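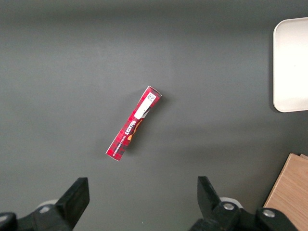 Why does skin get dry in cold weather?
Skin gets dry in cold weather when it loses water to the air faster than it can hold on to it. Cold air carries very little water. Heated indoor air is also dry. Both draw water out of the top layer of the skin.

Dry Skin and Lotion: A Guide for Young Readers
Prepared by the Jumell Center for Skin Education
Reviewed December 2025

What skin is made of
Skin has layers. The outer layer is called the epidermis (say it like this: ep-ih-DUR-mis). Under it is a thicker layer called the dermis. The dermis holds blood vessels, nerves, sweat glands and the roots of hairs. Under the dermis is a layer of fat that helps keep the body warm.

The very top of the epidermis is made of flat, dead cells. They are packed closely together, and fatty material fills the spaces between them. Scientists often compare this part of the skin to a brick wall. The cells are the bricks and the fatty material is the mortar. A wall in good repair keeps water inside the body and keeps many germs outside it.

New cells are made at the bottom of the epidermis all the time. They move slowly upward over several weeks. When they reach the top they flake off, usually in pieces too small to notice. A good deal of this happens in bed and in the bath.

What skin oil does
Most skin makes its own oil. The oil is called sebum (SEE-bum), and it comes from tiny glands beside the hairs. Sebum spreads over the skin and helps to keep it soft. The palms of the hands and the soles of the feet have no oil glands at all.

Children usually make less sebum than teenagers and adults do. At the age when the body begins to grow up, the glands become more active. This is why an older brother or sister may have an oily forehead while a younger child in the same home has dry cheeks.

How skin becomes dry
Cold wind, dry air, long hot baths and strong soap can all dry the skin. Soap is made to lift oil and dirt so that water can rinse them away. It cannot tell the difference between oil from a bicycle chain and oil that belongs on your hands, so it removes some of each. Washing hands is still important. The skin simply needs a little care afterward.

Licking the lips also dries them. Saliva feels wet for a moment, but it soon evaporates, and the lips are left drier than before.

Dry skin may look dull or flaky. It may feel tight, rough or itchy. If it becomes very dry it can crack, and cracks can sting.

How lotion works
A lotion is a mixture of water and oil. Water and oil do not stay mixed for long by themselves, so the maker adds an ingredient called an emulsifier (ee-MUL-sih-fy-er). One end of an emulsifier is drawn to water and the other end is drawn to oil. It keeps tiny drops of one spread evenly through the other.

Many lotions also contain a humectant (hyoo-MEK-tant), an ingredient that attracts water and helps hold it in the top layer of the skin. Glycerin is a common one. Other ingredients, such as petroleum jelly, form a thin cover on the skin and slow the escape of water. Creams and ointments are thicker than lotions and usually contain more oil.

The best time to put on lotion is soon after washing. Pat the skin with a towel until it is slightly damp, then smooth the lotion on. A small amount is enough for both hands. Remember the knuckles and the backs of the hands.

Something to try with an adult
You will need a clear jar with a tight lid, water, cooking oil and dish soap.
Pour some water into the jar and add a spoonful of oil.
Close the lid and shake the jar well. Put it down and watch the oil rise.
Open the jar, add a few drops of dish soap, close it and shake again.
Compare how long the oil takes to rise this time. The dish soap is acting as an emulsifier.
Do not drink the mixture or put it on your skin.

From our school program
Each February the Center visits classrooms in Pomare and Tarora. Last winter, 84 students kept a skin diary for 2 weeks. They wrote down the weather, how their hands felt and whether they had used lotion. Alby Mudgway, who leads the program, asks students to draw the skin wall before the lesson and again after it. Drawings from the Tarora classes are on display in the Dollia Reading Room.

When to tell an adult
Tell a parent, teacher or school nurse if your skin is cracked, bleeding, very itchy or sore, or if a rash does not go away. Some children have a condition called eczema (EK-zuh-muh), which makes the skin dry and itchy. It cannot be caught from another person. A doctor can recommend the right treatment.

Ask before using a lotion that is new to you. Some products contain perfume or other ingredients that can bother the skin, and some are made only for adults. Keep lotion away from your eyes and mouth, and stop using it if it burns or causes a rash.

Words to know
Dermis: the thick layer of skin under the epidermis.
Emulsifier: an ingredient that helps oil and water stay mixed.
Epidermis: the outer layer of skin.
Humectant: an ingredient that attracts and holds water.
Sebum: the oil made by glands in the skin.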